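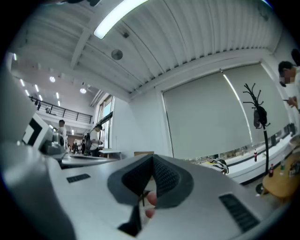 Sexta, 16h – fermento, forno e a farinha nova

Pronto, finalmente fiz o pão de centeio com a farinha do moinho de Kellbridge! Já andava há semanas a adiar (a culpa é do fermento, que passou fevereiro inteiro amuado na prateleira de cima). Anoto tudo enquanto me lembro, porque da última vez perdi o papelinho e a Ottilie ainda hoje me pergunta pela receita.

Massa:
436 g de farinha de centeio de Kellbridge
190 g de fermento, alimentado de manhã
água até ficar papa grossa (não pesei, mal feito, para a próxima peso)
sal, uma colher rasa

Amassei à mão na bacia grande. Esta farinha bebe muito mais do que a de Plellside, tive de juntar água duas vezes e mesmo assim a massa colava-se a tudo, relógio incluído. O Digby Tuhiwai diz que é da moagem mais grossa e que devia deixá-la repousar com a água antes de juntar o sal. Fica para testar.

Primeira fermentação: 136 minutos. Queria duas horas certas, mas fiquei ao telefone com o fornecedor das formas e esqueci-me. Não me pareceu passada, tinha bolhinhas à superfície e cheirava a maçã, um bocadinho a iogurte também.

Forno: entrou muito quente, com uma taça de água em baixo, e baixei quando a côdea começou a ganhar cor. A forma da esquerda cozeu mais depressa, como sempre. Rodar a meio!! Escrevo isto todas as vezes e nunca rodo.

Resultado: o da direita ficou lindo, miolo húmido, azedo na conta certa. O da esquerda tem a base escura e uma racha de lado, mas come-se muito bem com manteiga. A Ottilie levou metade para casa, por isso mau não estava.

Para a próxima:
– pesar a água
– 2 horas de repouso da farinha, à maneira do Digby
– metade Kellbridge, metade Plellside, a ver se cola menos
– pedir as formas compridas de volta a Bainbridge

O fermento que sobrou está no frasco com tampa azul. Quem passar cá no fim de semana que lhe dê uma colher de farinha, se faz favor.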